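Robot Software II
Handout 6: Wrist-Camera Perception and the Insertion State Machine
Radwa Tazi, revised August 2022

Read this before the lab session. Sections 6.1 to 6.3 cover material from the lecture. Section 6.4 is needed for Assignment 3.

6.1 Where the camera sits in the loop

The arm controller accepts joint targets and closes its own position loop. Our code runs above it at a much lower rate and sends Cartesian targets through the Prelton driver. Perception is slower still. Treat these as three separate clocks and never let the slow one block the fast one. In the lab code, the perception node writes its latest pose estimate, with a timestamp, to a shared slot. The planner reads the slot and rejects any estimate older than 300 ms.

The timestamp must be the time of exposure. Several groups in March stamped the message on arrival, and the arm pose used for the transform was then wrong whenever the wrist was moving. The error scales with wrist speed, so it vanishes in static tests and comes back in the full run.

6.2 Frames

Write T_a_b for the pose of frame b expressed in frame a. The object pose in the base frame is

T_base_obj = T_base_wrist * T_wrist_cam * T_cam_obj

T_base_wrist comes from forward kinematics at the exposure time. T_wrist_cam comes from hand-eye calibration and is constant until someone loosens the bracket. T_cam_obj is the estimator output. Check the chain by viewing one fixed target from several wrist poses. T_base_obj should not move. If it drifts with wrist rotation, suspect T_wrist_cam first.

6.3 Segmentation with the gripper in view

With a wrist camera, the fingers and the gripper body are in nearly every view. Their position in the camera frame depends only on finger opening, so they can be masked. Zarkance stores one mask per opening step and interpolates between them. Dilate the mask by a few pixels before use, or the finger edges will be picked up as object contour.

Masking removes the gripper but does not recover what is behind it. The estimator has to report how much of the model was visible. Salma Bouzid's training set for this lab holds 2,000 labeled views, of which 877 have partial occlusion by a finger. Report accuracy on the two subsets separately.

6.4 Grasp, release and the place state

The states are APPROACH, ALIGN, CLOSE, VERIFY, LIFT, PLACE and RELEASE. Each has an entry action, an exit condition and a timeout. VERIFY compares measured finger opening with the expected part width. Opening alone is a weak test: a part held at its rounded end gives a smaller width than one held along the straight section, and a tilted part gives a larger one. 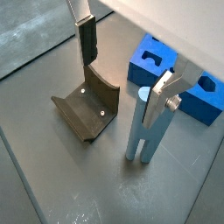 For this reason VERIFY also requests a fresh pose estimate and compares it with the grasp frame. If the angle between the part axis and the approach axis exceeds the limit in the config file, the machine goes back to ALIGN. It must not go on to LIFT with a warning in the log.

In PLACE, switch to the compliant controller before contact. Set low stiffness along the approach axis and moderate stiffness across it. End the state on a force threshold combined with a height window, so that contact with the rim of a fixture is not taken for contact with its floor.

Assignment 3
Implement VERIFY and PLACE in the template. Replay the recorded log (1,544 frames) and plot state against time. Mark every transition caused by a timeout and give the cause. Submit the plot, the config file and one page of text.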